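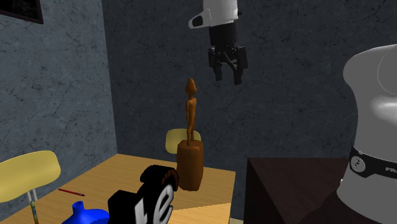 ¿Cuántas demostraciones hacen falta para que una política aprenda a coger un objeto y dejarlo en otra mesa?

Depende sobre todo de cuánto cambie la posición inicial. Con los objetos siempre en el mismo sitio bastan unas pocas decenas; si se mueven por toda la mesa hay que pensar en varios cientos, y conviene entrenar con una parte antes de seguir grabando.

Amplío los datos. Estoy grabando en simulación con Gutia, teleoperando el brazo, y llevo 575 episodios de una sola tarea. La política entrenada llega bien hasta encima del objeto, pero cierra los dedos antes de tiempo o se queda parada. En el conjunto hay episodios míos y de otras 2 personas. ¿Sigo grabando o reviso lo que tengo?

Publicado el 27 jun 2026 en Simulación y datos

Redateo

Yo revisaría antes de grabar más. Lo de quedarse parada suele venir de las pausas del operador. Si al llegar encima del objeto te detienes a mirar otra vista, esos pasos quedan guardados con acción casi nula y la red aprende a no moverse. Haz esto:

Saca la norma de la acción en cada paso y busca tramos largos cerca de cero.
Recorta esos tramos, pero deja los pasos en que la pinza se está cerrando, que ahí el brazo también está quieto.
Vuelve a entrenar con los mismos parámetros y compara.

A mí me pasó con un conjunto de 2687 episodios y al recortar se notó bastante. También miraría si los tres agarráis igual. Si uno entra en vertical y otro de lado, con una política determinista sale una media que no sirve para ninguno. Separa por operador y entrena con uno solo para comprobarlo.

Otra cosa, guarda el estado de la pinza como entrada. Con imagen sola a veces no distingue si ya ha cerrado.

Vanhove

graba mas, con 575 no haces nada. yo tengo 9 tareas y a todas les metí el doble

Levo

No estoy de acuerdo con lo anterior, si los episodios tienen pausas, el doble de episodios tiene el doble de pausas. Lo que sí grabaría son correcciones: ejecutas la política, cuando se desvía tomas el mando y guardas desde ahí hasta el final. Con pocas de esas se arregla mejor el cierre prematuro que con demostraciones limpias desde el principio.

Comprueba también el desfase entre imagen y acción. En mi caso la acción se guardaba un paso antes que la observación y el síntoma era parecido, cerraba pronto. Reproduce un episodio guardado desde el mismo estado inicial y mira si termina igual. Si no termina igual, el problema está en la grabación.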